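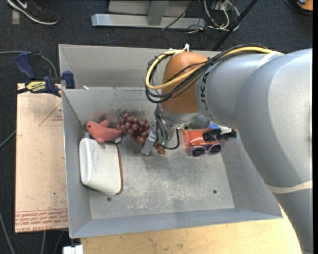 Grappe de raisin dans un bac en tôle gris clair, à fond percé.

Bac de récolte Pellum 51

Le Pellum 51 est un bac peu profond destiné au transport du raisin de table entre la parcelle et l'atelier de conditionnement. Les grappes y sont posées sur une seule couche, ce qui limite l'écrasement des baies du dessous. Il convient aussi aux figues et aux prunes mûres.

Caractéristiques
Référence : 1307
Longueur extérieure : 84 cm
Largeur extérieure : 51 cm
Parois : inclinées sur les quatre côtés
Coloris : gris clair

Utilisation
Poser les grappes pédoncule vers le haut, sans dépasser le bord. Les bacs pleins ne s'empilent pas directement : utiliser les cadres Allton, vendus par paire. Vides, ils s'emboîtent les uns dans les autres.

Entretien
Rincer à l'eau claire après chaque journée de cueillette – le jus de raisin séché s'enlève mal. Éviter l'eau de Javel et les brosses métalliques. Des rayures apparaissent à l'usage et n'empêchent pas de se servir du bac.

Commande
Vente à l'unité ou par palette. Plus de 278 pièces : devis sur demande auprès du dépôt Hakim. Les commandes passées en janvier sont livrées avant le début de la saison. Couvercle en toile Aravov en option.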